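4. What we learned from the open day

I'll say straight away that an open day is a rotten way to run an experiment. People wander in halfway through, children press things, and whoever is on the desk ends up talking more than measuring. We did it anyway, one long September day at the Zandon building, and I'm glad we did, because the visitors noticed things about our kitchen simulation that we had stopped seeing months ago.

4.1 The setup on the day

We put Zomow, our two-armed kitchen simulator, on the big screen in the entrance hall and let it play through stored runs of the vegetable task one after another. The drawing is done by Rendora and the arms are driven by Dai, the controller described in Section 3. The task itself is a simple one on paper: pick up a vegetable with either hand, put it on the plate, let go. We had 3,531 stored runs to choose from and played 1,183 of them, picked at random, with the good and the bad mixed together (Pascual Iturra wanted only the good ones. He was outvoted!).

178 visitors filled in our paper slip. The slip asked just 2 things: would the robot manage to put the vegetable on the plate, and what made you think so? We paused each run partway through, gave people a moment to look, then pressed play again once the slips were in the box. Most people came in pairs or families and chatted while they wrote, so please don't treat the answers as independent. We certainly don't.

The pause in Figure 2 is the one that got people talking. The right hand has the pepper and is holding it over the mat, with the plate just next door, and the left hand is up and open with nothing in it. I must have looked at runs like this hundreds of times and thought only about the right hand. The visitors went for the left one. "Is it waving?" was the first thing I heard, and then I heard it again all morning. A retired nurse asked me whether it was telling the other hand to stop, and I didn't have a good answer for her.
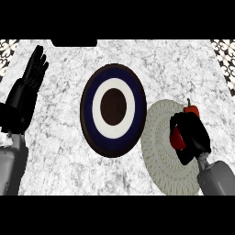
Figure 2. Zomow, vegetable task, paused with the red pepper in the right hand. Left hand empty and raised.

4.2 What visitors said about the idle hand

So we went back through the slips with the left hand in mind. Plenty of people had read a meaning into it. Some thought it was getting out of the way, some thought it was about to come down and steady the plate, and one small boy wrote "high five" in very large letters (we have kept that slip). In Dai the idle arm has no goal of its own at all during a one-handed pick. It drifts to wherever the joint costs are lowest, and with our settings that can be palm open, fingers up. We had never thought of that as something a person would try to read.

I don't want to make too much of this. The slips were short, my handwriting codes were done in one evening over a pot of tea, and a hall full of people is nothing like a person standing at a worktop beside a real machine. Still, it changed what we did next. We have added a resting pose to the idle arm, lower down and with the fingers loosely curled, and Section 5 compares the two versions on the same set of starting layouts.

The other comment worth passing on was about the pepper. Several visitors said they couldn't tell how firmly it was being held, as the fingers cover so much of it. They had a point. Our own success check looks only at where the vegetable ends up, so a grip that would bruise a real pepper scores just as well as a gentle one. Pascual has since started logging contact forces for every run, and those logs are what we use in Section 6.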